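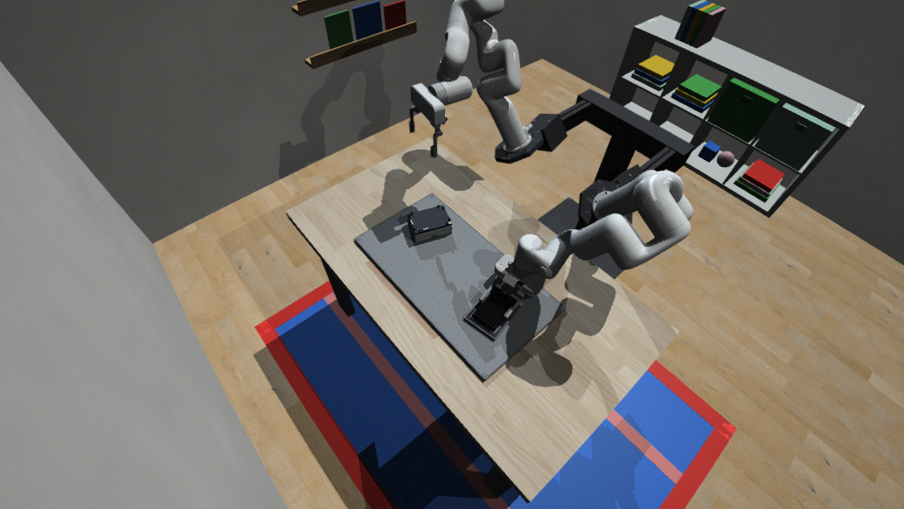 Work table with gray mat, small black case and open tray.

Trarport Facilities Office
Workroom and Common Area Safety Inspection
Site: Dresitz Building, including the Matić Annex
Period: January
Form 126

Status codes: S = satisfactory. C = correction needed. R = repeat finding from the previous inspection. N/A = not applicable.

Items marked C must be closed by the occupying department before the next scheduled inspection. Items marked R are reported to the department head on the same day. Comments should be read together with the status code.

Section 1. Exits and Corridors

1.1 Exit doors open fully and without a key from the inside.
Status: S
Comment: All doors tested. The closer on the north stair door was adjusted during the last quarter and now latches without being pushed.

1.2 Exit signs are lit and can be read from the corridor.
Status: C
Comment: The sign outside Room 2 flickers. Replace the lamp unit.

1.3 Corridors are free of stored items.
Status: R
Comment: Flattened cartons were again found behind the door to the Annex link corridor. The recycling pickup point is at the loading dock, and cartons must be taken there at the end of each shift. The department was told of this finding at the previous inspection.

1.4 Floor surfaces are even and mats lie flat.
Status: C
Comment: The entrance mat at the east door has curled along one edge. Remove it from use until a replacement is delivered. A wet floor sign should stand at this door in bad weather.

1.5 Stair handrails are secure.
Status: S

Section 2. Fire Protection

2.1 Extinguishers are in place, charged and tagged.
Status: S
Comment: Tags are current on both floors. The cabinet in the Annex has a stiff handle, which was noted for the maintenance list.

2.2 Sprinkler heads have the required clearance below them.
Status: C
Comment: Boxes on the top shelf of the supply room are too close to the ceiling. The red line painted on the wall marks the highest permitted level. It is partly hidden by a notice board, and the board should be moved.

2.3 The fire alarm panel shows no trouble signal.
Status: S

2.4 The evacuation map is posted and matches the present layout.
Status: C
Comment: The map on the upper floor still shows the former copy room, which has been divided. A corrected map has been requested from the drawings office. Until it arrives, the supervisor of each room is to brief new staff in person.

2.5 The assembly point is known to occupants.
Status: S
Comment: Staff who were asked gave the correct location. Visitors receive the same information on the back of the Pastport badge.

Section 3. Workrooms and Tables

3.1 Tables and benches are stable and carry no more than their posted load.
Status: S
Comment: One bench in the Annex had a loose foot, which was tightened while the inspection was in progress.

3.2 Table edges and tops are free of splinters, cracks and raised fasteners.
Status: S

3.3 Cases, trays and hand tools are returned to their assigned places at the end of the day.
Status: C
Comment: Several drawers had no labels. Labels are available from the supply counter.

3.4 Seating is in good repair.
Status: C
Comment: Two chairs with damaged casters were tagged and removed. They should not be brought back into use before repair.

3.5 Lighting is adequate at each work position.
Status: S
Comment: Readings were taken with the blinds closed. The position nearest the supply room door gave the lowest reading and remains within the site standard.

Section 4. Electrical

4.1 Cords are undamaged and do not cross walkways.
Status: C
Comment: One extension cord was run under a rug in the reading area. Extension cords are for temporary use only. A request for a permanent outlet has been entered as work order 925.

4.2 Space in front of electrical panels is clear.
Status: R
Comment: A coat rack was standing in front of the lower floor panel. The same rack was moved at the previous inspection. It has now been assigned a place in the lobby, and the floor in front of the panel will be marked with tape.

4.3 Panel directories are complete and legible.
Status: C
Comment: Circuits added when the Annex was rewired are written in pencil. Type the directory again and post a copy in the maintenance log.

4.4 Space heaters are of an approved type.
Status: N/A
Comment: No heaters were found.

Section 5. First Aid and Cleaning Supplies

5.1 First aid cabinets are stocked and in date.
Status: C
Comment: Eyewash in the lower floor cabinet has expired. Burn dressings are low. The monthly check sheet inside the door had not been signed for the last month.

5.2 Cleaning products are kept in labeled containers.
Status: C
Comment: One spray bottle in the janitor closet had no label. It was removed and its contents disposed of under the site procedure.

5.3 Safety data sheets are available to staff.
Status: S
Comment: The binder is kept at the supply counter. Sheets for products no longer purchased may be moved to the archive section.

Section 6. Kitchen and Restrooms

6.1 The refrigerator is clean and holds its temperature.
Status: S

6.2 Sinks drain freely and there are no leaks.
Status: C
Comment: Slow drain in the upper floor kitchen. The water stain inside the cabinet below dates from an earlier leak. The area was dry to the touch.

6.3 Restroom floors are dry, and fixtures are secure.
Status: S

Section 7. Records

7.1 Previous inspection reports are on file.
Status: S
Comment: Reports are complete back to 2000. Earlier reports are held in off-site storage and can be supplied on written request.

7.2 Incident reports are filed within the required time.
Status: C
Comment: One report was filed late. The supervisor has been sent the current instructions.

Follow-up

Departments are to return the correction sheet to the Facilities Office with the completed work order numbers attached. Repeat findings 1.3 and 4.2 will be inspected separately and without notice.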